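From: Muli turning shop
To: small-woodenware list
Date: April 24, 2018
Subject: Re: [woodenware] Oil finish stays tacky on thin stock

> We switched from mineral oil to Fitov raw linseed for the chopsticks and the narrow
> spatulas. Same sanding schedule as before, 3 coats, wiped on with a cotton rag.
> The spatulas came out fine. The chopsticks are still tacky after a week on the
> rack and pick up lint. We tried a second wipe-down with a dry rag and it
> made no difference.
>
> Is this the oil, or is it us? Also, is there any reason to go past the grit we use
> now on parts that will be washed every day? Somebody at Skustard told us that
> finer is always better, but the parts seem to take less oil.

A few separate things are mixed together in this, so I will take them in order. I have left out the part of your message about the label supplier.

### Mineral oil and linseed do not work the same way

Mineral oil does not cure. It sits in the pores and on the surface until it is wiped, washed, or migrates out. The amount you put on has little effect on handling after a good wipe, and a bad wipe can be repaired at any time.

Linseed, tung, and walnut oil cure by taking up oxygen. The film goes from liquid to gel to solid, and the rate depends on temperature, air movement, light, and above all the thickness of the film. Raw linseed with no drier in it is slow. A week is short for raw oil, even at a normal coat thickness. If you were expecting the turnaround you had with mineral oil, part of the problem is the schedule.

The Fitov sheet I have says "raw, cold pressed" and lists no drier. If your bottle says the same, I would not fault the oil. It is worth checking how long the bottle has been open. Oil that has thickened in a half-full bottle goes on heavy and is hard to wipe back.

### Why the thin parts are worse

A chopstick has a lot of surface for the amount of wood under it. A wide spatula blade gets wiped properly with one stroke on each face. A thin round or square stick is held in one hand and pulled through the rag, and the rag rides on the high spots. Three things follow:

- Oil remains along the arrises of square stock, where the rag skips.
- Oil remains under the fingers at the holding end.
- End grain takes in more oil than the sides and pushes it back out later as beads, usually after you have put the part on the rack and stopped looking at it.

Bleed-back from the end grain is the one most people miss. Check the tips 2 hours after each coat and wipe again. If you only wipe once, at the time of application, the beads will skin over and stay soft underneath.

Bundling makes all of this worse. If the sticks are gathered and stood in a jar while curing, the ones on the inside get no air and the contact lines glue up. Lay them flat across two wires with a gap between each piece. We use plain fence wire on a frame. Nails in a board also work, but they leave dots on softer species.

Bundling is fine once the film is hard. In use these things always end up stacked, stood in a holder, or put down on cloth, and a film that is still soft will pick up whatever it touches.

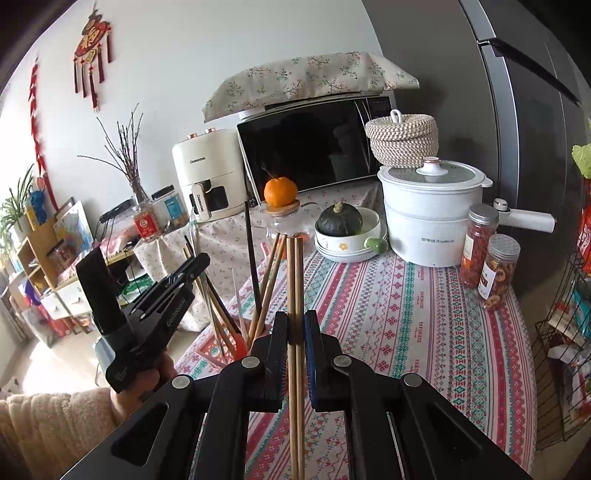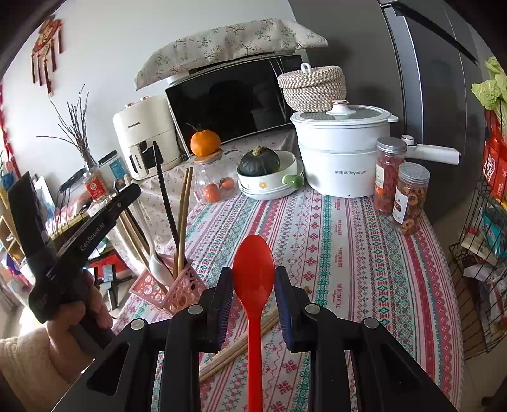 **Can a batch that is already tacky be saved without sanding it back to bare wood?**

It can usually be saved with a solvent wipe. Dampen a lint-free cloth with citrus solvent or clean mineral spirits, wipe each piece until the cloth stops dragging, and put the pieces back on the rack with moving air. Give them 7 days before handling. If lint is already embedded, a light pass with a fine pad will take it off after the surface has hardened. Do it before hardening and you will only smear it around.

Let the solvent leave completely before anything goes to a customer. The nose is a fair test here: put a few pieces in a closed jar overnight and smell the jar in the morning. If there is any odor, they stay on the rack.

### Coats

Three coats is not too many, but the interval matters more than the count. A second coat over a first that is still gelling seals the lower layer off from the air. The top dries, the bottom does not, and the result feels like what you describe: dry to a quick touch, tacky under pressure.

Schedule we use for raw oil on narrow parts:

| Step | Action | Wait |
|---|---|---|
| 1 | Raise grain with water, let dry, knock back by hand | until dry to the touch |
| 2 | First coat, flood, then wipe back hard | 2 hours |
| 3 | Wipe end grain again | 7 days |
| 4 | Second coat, very thin, wiped until the rag feels dry | 2 hours |
| 5 | Wipe end grain again | 7 days |
| 6 | Third coat only if the part looks uneven | 7 days |

Most of our parts stop at step 5. The third coat adds color and a small amount of sheen. I have not seen it add any resistance to washing.

If you cannot hold stock that long, use an oil with a drier in it and read the sheet for food-contact status once cured. The Wultar hardening oil is what we keep for short orders. It cures faster in our room than the Fitov, but it costs more, and it goes off in the can if the lid is not seated properly. Decant what you need and close the can again at once. Do not pour leftovers back.

### Temperature and air

You did not say what the rack room is like. A cold store room will stop the cure almost entirely, and the parts will look the same on the last day as on the first. We moved our rack out of the back store and next to the office, with a small fan pointed at the wall, not at the parts. A fan aimed at the parts puts dust in the film. Daylight helps as well. Linseed kept in the dark also yellows more, which you will notice on maple and hardly at all on cherry.

Humidity seems to be a smaller factor in our room, but our August batches have always been slower than the temperature would suggest, so I would not ignore it.

### Grit

Now to the second question. What Skustard told you is correct for lacquered ware and misleading for oiled ware. With lacquer the film is built on top and the substrate should be as smooth as you can get it. With oil you want penetration, and burnishing the surface with fine paper closes it up. The part takes less oil, as you saw, and what it does not take is left on the surface to be wiped off. If it is not all wiped off, you are back to tacky parts.

I did a comparison on beech offcuts some time ago, one set stopped at 320 and one carried on to 1000. After the first coat the 1000 set looked better. After a run of hand washing the two sets could not be told apart by feel, as the grain had come up on both. Raising the grain with water before the last sanding made far more difference than the paper.

My suggestion is to stop at 320 on anything washed daily, with the water step included. If the catalog requires a shine, get it by buffing the cured film with a plain cotton wheel. Keep the wheel speed low on narrow parts, which will catch and whip.

Food-end tips are a special case. Some customers want them slightly rough for grip. Leave those at a coarser grit and do not buff them.

### Rags

I repeat this every time linseed comes up. Rags with linseed or any other curing oil on them can heat up and ignite by themselves when balled up. Lay them flat outdoors, single layer, until stiff, or put them in a metal can filled with water and a lid on it. This did not apply to your mineral oil rags, so whoever empties the bin in your shop may not know. Tell them. The same goes for paper towels and for sanding dust from oiled parts in a collector bag.

### Care card

If you change the finish you have to change the card that goes in the pack. The old text, as I remember it from the sample you sent, tells people to re-oil with mineral oil once a month. It will do no great harm over cured linseed, but it will sit on the surface for a while and make the pieces feel greasy, and you will get mail about it. Suggested wording:

 Wash by hand in warm water with mild soap. Dry at once.
 Stand upright or lay flat with air on all sides.
 Do not soak. Do not use a dishwasher.
 If the wood looks pale and dry, apply a thin coat of
 linseed or walnut oil, wipe off all excess, and leave
 for 7 days before use.

Add a line about nut allergy if you mention walnut oil. We took walnut off our own card for that reason and name linseed only.

### What I would need to say more

- Species. Oily tropical woods can hold back the cure of linseed for a very long time, and some never get properly hard. If the chopsticks are rosewood or similar and the spatulas are beech, that alone would explain the difference.
- Date the bottle was opened.
- Rack room temperature overnight, not at midday.
- Whether the sticks were touching each other on the rack.

Species is the first thing I would check. If it is one of the oily woods, wipe the parts with alcohol right before the first coat and run a small test lot before committing the order. Failing that, leave those parts bare and buff them. Several of the dense ones hold up well with no finish at all.

I can mail a few of the beech offcuts if you want to compare the surfaces. Send the address off-list.

--
Muli turning shop
Plain text preferred. Please trim quotes when replying.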